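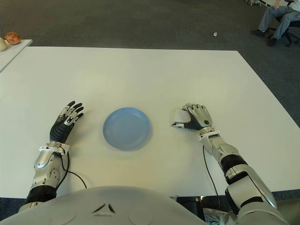 Section 4. Recording demonstrations with two hands

4.1 Before the first recording

This section is for operators who collect examples for the Modent learning system. It assumes that the arms are already calibrated and that the storage server in Tondaswood is reachable from your workstation.

1. Clear the work table. Leave only the items which belong to the task card.
2. Put the plate where both hands can reach it without stretching the elbows.
3. Open the Session page and type the task name exactly as it is written on the card. The system treats "plate" and "Plate" as two different tasks.
4. Move both hands to the start pose and wait until the status line says READY.

Note: The start pose does not need to be identical each time. Small differences are useful for the training.

Caution: Keep the cables loose beside the forearms. A tight cable changes the reading of the wrist.

4.2 Checking the wrist views

Each hand has its own camera, and both views are saved together with the joint data. Open the Views tab and look at them one after the other. A wrist view is often turned sideways. Do not rotate it by software - the system learns from the view as it comes.

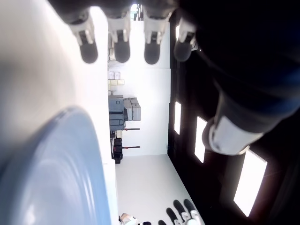
Can I continue if one of the wrist views stops during a recording?
Stop the recording and discard it. An example with a missing view cannot be repaired later, and it will be refused when you upload.

4.3 Recording one example

5. Place the object of the task. Change its direction a little between examples.
6. Press the left pedal once. The counter starts.
7. Move slowly for the approach, then close the fingers in one motion.
8. Hold the object for 4 seconds, put it back and press the pedal again.

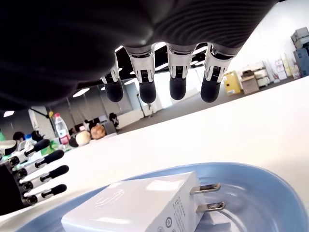 Labels are written per example and should say what a new operator would understand without seeing the video. Use the short name of the object and its resting place. For the charger task, write "adapter, on side, in plate" when it lies as it does here, and add "prongs right" if the two metal prongs point to the right in the wrist view. Do not write your opinion of the grasp in the label. There is a separate field for it.

4.4 Grading the grasp

After 8 examples the system asks you for grades. Play each one at half speed. Give "good" when the fingers hold the object by its body, "weak" when it turns in the hand, and "failed" when it falls. Failed examples are kept, but in another folder.
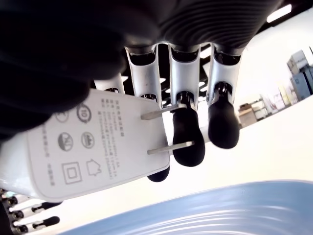
Spahić wrote to us after the June release that the operators at Drudthorpe were giving "weak" to every grasp where one finger stays free, and asked if this is correct. It is not. A free finger has no influence on the grade. Please grade only the movement of the object.

4.5 Closing the session

9. Open the hands and bring them back to the start pose.
10. Press Upload and wait for the green line. It can take up to 13 minutes.
11. Log out on the Session page before you switch off the arms.

Caution: Do not switch off the arms while an object is still in the hand.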